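Nillby Shelf Notes – README

Version of 21st November

What this is

Nillby is a small collection of pictures and written notes about how goods stand on shop shelves. The part you are reading now is the tube part. It covers squeeze tubes which stand on their cap, with the flat crimped end up. Cartons, jars and pouches have their own folders and their own README files, and the rules there are different, so please do not copy from one to another.

We started with tubes for a simple reason: they gave us the most disagreement. Two people look at the same shelf, one writes "tidy" and the other writes "to be done again". The notes below try to fix the words before anybody starts to write.

The product in this part

All tubes in this part are one product, a white tube with a yellow screw cap. On the front are two large brush-style characters, 黄芪 (huangqi, in English usually called astragalus root), with a small red seal mark near them. The back has a dense block of small text and a barcode near the cap. In the notes we write "front" for the side with the large characters and "back" for the side with the barcode. If a tube is turned so that you see neither of them well, write "side" and do not guess.

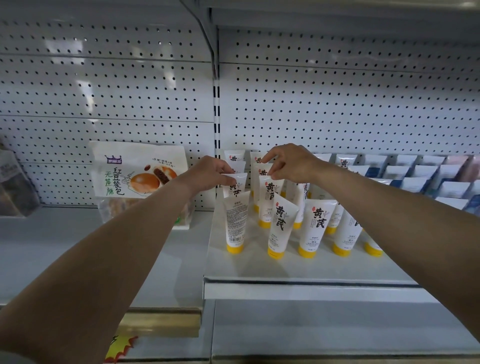

A tube on its cap is not a very stable thing. The cap is narrow compared with the body, the body is soft, and the crimped end is wider than people expect. When two crimped ends touch, both tubes turn a little or begin to lean. For this reason we ask for a separate note on leaning and a separate note on facing. A tube can face perfectly to the front and still lean on its neighbor.

Words we use

Facing: which side of the tube is toward the customer. Values are front, back, side, unclear.

Leaning: left, right, forward, backward, none. Small leaning also counts. If you had to look twice, write it down anyway.

Row: front, middle, back. On a loose group the rows are not real lines, so choose the nearest one and continue. Please do not spend long minutes on this.

Group shape: loose or lined up. "Loose" is no criticism. Many shelves are loose while somebody is still working on them.

Hands: held, touched, none. "Held" means the fingers are closed on the tube. "Touched" is for a fingertip at the top, for example when somebody straightens a tube.

How the notes were made

Each picture got one note from one reader, and a second reader checked it without seeing the first note. When they did not agree, both versions stayed in the file, with the letters a and b after the number. In earlier work at Fekell we made one common version out of the two, and later it was impossible to find where the doubts had been. We did not want to repeat this.

The tube part has roughly 400 notes. Of these, 30 are marked "unclear" for facing, mostly tubes in the back row or behind an arm. They are good notes and should stay in.

The Ullau shelf plan asks for all fronts to the customer and a finger of space between the caps. We keep the plan in the folder for comparison only. A note should say how the tubes stand, also when the plan would like something else.

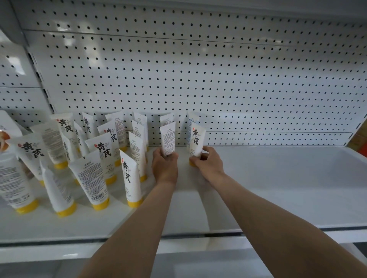 Known problems

– Printed text on the back is often too small to read. Copy only the words you can really read, and leave the rest empty.
– In the first 3 files "left" and "right" were written from the side of the shelf. Everything later is from the side of the customer. The old files will be corrected in December.
– The Quintero template has no field for a tube that is in the hand. Use the remarks column until the template is changed.
– Tubes hidden behind a forearm get a note only if the cap or some part of the body is visible.

Corrections

Please send one correction per message, with the number of the note and the old and new value. We read all of them, but slowly.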